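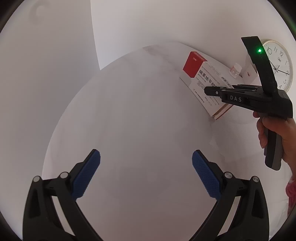

Die Firma Stustari, welche Arzneimittel für Pflegeheime in der Region Silberg zusammenstellt, hat einen Teil ihrer Kommissionierung auf Roboter umgestellt. Seit dem 12. Februar 2021 laufen zwei Roboterarme im Regelbetrieb in der Halle am Nygård-Platz. Was die Arme können, lernen sie von den Beschäftigten. Diese führen Greifer mit der Hand, am Pistolengriff gehalten, und fassen damit die Packungen so an, wie es später die Maschine machen soll. Geübt wird an einem weißen Tisch, zum Beispiel mit einer Schachtel mit chinesischer Aufschrift, die schräg steht und von der Seite mit den Spitzen des Greifers berührt wird. Ein zweiter Greifer mit blauen, geriffelten Polstern an den Fingern ist dabei weit geöffnet.

Nach Angaben der Betriebsleiterin Natalina Greco sind bis jetzt 3522 solche Bewegungen aufgezeichnet worden. Die Roboter übernehmen davon zuerst die einfachen: rechteckige Schachteln, die gerade im Fach stehen. Kleine Flaschen und Tuben bleiben vorläufig bei den Menschen. «Eine Schachtel, die gekippt ist, war für die Maschine am Anfang ein großes Problem», sagte Greco. «Für uns ist das eine Sache von einer Sekunde, man denkt dabei nicht einmal nach.»

Für die Beschäftigten hat sich der Arbeitstag deutlich verändert. Früher haben sie in der Frühschicht fast die ganze Zeit zwischen den Regalen verbracht. Nun sitzen jeweils vier von ihnen für einen Teil der Schicht an den Übungstischen, die übrigen kontrollieren die fertigen Kisten und bearbeiten die Bestellungen, die das System nicht lesen konnte. Anisa Wuisan arbeitet seit vielen Jahren im Lager und gehörte zu der ersten Gruppe am Tisch. Sie laufe jetzt weniger und habe abends keine Schmerzen mehr in den Knien, erzählte sie, dafür sei das Handgelenk müde. Der Greifer werde nach einer Stunde schwer, und man müsse langsamer arbeiten, als man es gewohnt sei. Auf ihren Vorschlag wurde die Zeit am Tisch inzwischen begrenzt, nach jeder Stunde wird gewechselt.

Der Betriebsrat sieht das Vorhaben mit Vorsicht. Cosimo Santoro, der die Verhandlungen geführt hat, verweist auf die Vereinbarung vom vergangenen Oktober. Danach darf bis zum Ende der Einführung niemand wegen der Roboter entlassen werden, und die Aufzeichnungen dürfen nicht für die Beurteilung einzelner Personen benutzt werden. Wer am Tisch arbeitet, bekommt eine Zulage von 100 Euro im Monat. Santoro hält diesen Betrag für zu niedrig. «Die Kollegen geben ihr Können weiter, das sie in vielen Jahren gelernt haben. Darüber werden wir noch einmal sprechen müssen», sagte er.

Die Software kommt von der Firma Jundberg. Deren Projektleiter Thomas Pellegrini rechnet damit, dass die beiden Arme bis zum Sommer etwa 3000 Packungen am Tag greifen können. Eine pharmazeutische Fachkraft muss weiterhin jede Kiste freigeben, bevor sie das Haus verlässt, daran ändert die neue Technik nichts.

Unklar ist noch, wie es mit der Nachtschicht weitergeht. Giorgia Caputo von der Personalabteilung bestätigte, dass drei Stellen dort im Moment nicht neu besetzt werden. Über einen dritten Roboterarm will die Geschäftsführung erst entscheiden, wenn die Fehlerzahlen aus dem ersten Halbjahr vorliegen.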